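FOR IMMEDIATE RELEASE
2023-07-20

Skurnance Fund opens November grants to charities too small to have a letterhead

The Skurnance Fund will take applications in November from local charities that run on very little money and a lot of borrowed folding tables. Groups can ask for help with school meals, winter coats, bus fare, rent on a storage unit, or the electric bill that no donor has ever asked to have named after them. 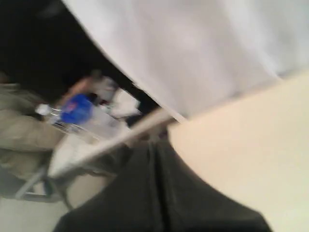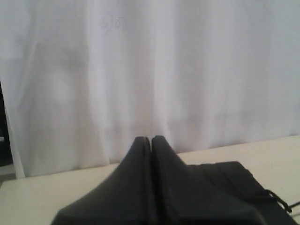
The fund was set up by Skusteck and Hafþórsson, two family firms that spent years giving separately to the same causes and sending each other polite notes about it. They now give together, and the notes have mostly stopped.

Last year the fund received 1,243 applications. The old form ran to 50 pages and wanted a five-year strategy, a risk register and a diagram. Several applicants sent a diagram of how long it took to fill in the form. The new one is 2 pages, and the second is mostly a space for the signature.

Grants from the last round reached about 2,736 households. Most of the money went on food and heating, with a smaller share for school supplies. One group bought a van. It has since bought a second-hand battery for the van, and the fund paid for that too.

To apply, a group must have been active for at least a year and have a bank account in its own name. Paid staff are not required. Neither is a logo. Groups turned down before are welcome to try again, particularly those defeated by the diagram.

Forms will be posted on the Zendulier grants portal when the round opens. Paper copies can be requested by mail and will be read by the same people, at the same speed.

Media contact: Press desk, Skurnance Fund

###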